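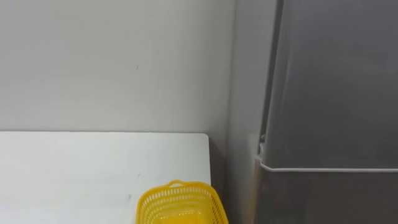
Plirkanska Interior Paint Log: README

Version of 17/04/2025
Maintainer: Verna Ambrose
Data entry: Ro-un Ahn, Ju-won Bang

Contents

The log is a table of interior wall coatings applied in rented apartments in the Plirkanska blocks. Each row is one coat on one wall. Ceilings, trim and doors are kept in a separate table and are not part of this release.

Files

coats.csv: one row per coat
walls.csv: one row per wall, with substrate and orientation
products.csv: product names as written on the can
notes.txt: free text from the painters, unedited

Fields in coats.csv

wall_id: matches walls.csv
coat_no: 0 for primer, 1 and up for finish coats
sheen: matte, eggshell, satin or unknown
method: roller, brush or spray
rh: relative humidity at start, in percent
recoat_min: minutes until the next coat; blank for the last coat
defects: codes separated by semicolons (see below)

Defect codes

LM lap mark
RS roller stipple heavier than the sample card
SC scuff or speck
CR crack at an inside corner
FL flashing over filler

SC is entered at final inspection only. Marks made after handover are out of scope. CR is entered on both walls that meet at the corner, so a plain count of CR rows will be too high. Group by corner_id in walls.csv first.

Coverage

The release covers 52 apartments in 18 stairwells. Stairwells painted by the Sulla crew have no rh values, as no meter was issued to them until May. Leave these blank; do not fill them with the building mean.

Known problems

Values of recoat_min below 60 are suspect for the primer and should be checked against notes.txt. An rh of exactly 50 was the default in the old entry form and may mean "not measured." Yi-an Tak's script check_rh.py lists the affected rows.

Corrections

Send the wall_id, the field, and the old and new values to the maintainer. Changes go into the next version.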